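Bench Tips I Brought Home from the Drurno Open Day

I went to the Drurno open day in June expecting to look at machines for an hour and eat a free cookie. I stayed until they turned the lights down, and I came home with a page full of notes about my own kitchen and workbench! Drurno sets up robot arms for small labs and workshops, and the demo that kept me standing there was a little bench job, run over and over on a simulator called Flindura, up on a big screen.
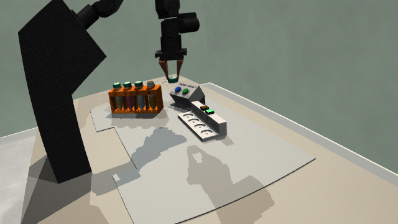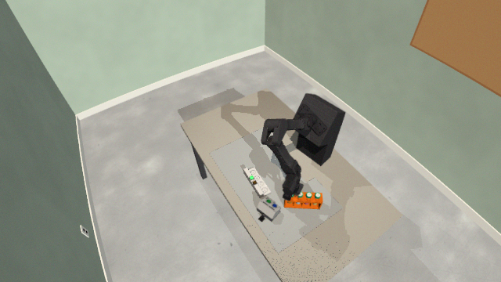 My own bench is a door on two sawhorses, and for years it has been the place where projects go to get lost. Screws roll off, the glue cap hides under the sandpaper, and I spend more time hunting than fixing. The first thing I changed was the surface. In both views from the demo there's a plain gray mat on the tabletop with all the small work things sitting on it, and I liked that so much I cut a leftover piece of shelf liner to the same idea the next morning. Everything for the job I'm doing goes on the mat. Everything else stays off. If something is off the mat, it belongs to another job and I'm allowed to ignore it. The liner also keeps small parts from skating around, and when I'm done I pick the whole thing up by the corners and shake it over the trash.

Give the busy thing a loud color. The rack in the demo is bright orange and I could find it from the back row. I have since put orange tape on my tape measure, my good scissors, and the handle of the paring knife that always ends up in the compost bucket. One color only, though. I tried a different one for every tool and it was like looking into a bag of candy.

Rack the little stuff upright. Spice jars, paint testers, glue bottles, vanilla, food coloring: they all do better standing in a row with the tops sticking up where you can grab them. A cut-down cereal box works fine. So does a muffin pan, and you probably own one already. Put the labels on the caps as well as the sides if the rack sits lower than your eyes.

Practice with nothing in your hands. One of the people at the demo table told us they run a new job 200 times in Flindura before they let a real arm try it, which got a big laugh, and then we all went quiet thinking about it. I'm not doing anything 200 times. But I did walk through my canning setup once with empty jars and a cold stove, and found out the jar lifter was on the far side of the room from the pot. Seven minutes well spent! Try it before you pour resin, flip a big omelet, or carry a shelf up the stairs.

Leave room to come straight down. This is one I never would have thought of. If you have to tilt a jar or slide it sideways to get it out from under a shelf, sooner or later you'll knock over its neighbor. I moved my shelf up 2 inches and I have not spilled the paprika since.

Mind your shadow. Move your lamp to the side opposite your working hand and you'll see your pencil line again. If you have two cheap lamps, use both, one on each side, and aim them low. For chopping, I clipped one under the cabinet and it made more difference than the expensive bulb.

Put things back in the order you took them. Makolik, the repair club that had the next table over, lays parts out left to right as they come off and puts them back right to left. I did this with the mixer (18 screws, four sizes) and had none left over at the end, a first for me.

Keep a parking spot for each tool. Trace around it with a marker right on the liner. It looks a bit silly and it works.

A few readers have asked about going themselves. The room fills up early, so get there before 10 in the morning if you want to be near the screen, and eat first, as the cookies run out. Parking is behind the Nam building and it's free. Bring a small notebook, and wear shoes you can stand in. Kids were very welcome, and they asked better questions than I did.

Next time I'll write up the drawer dividers, which are still drying in the garage.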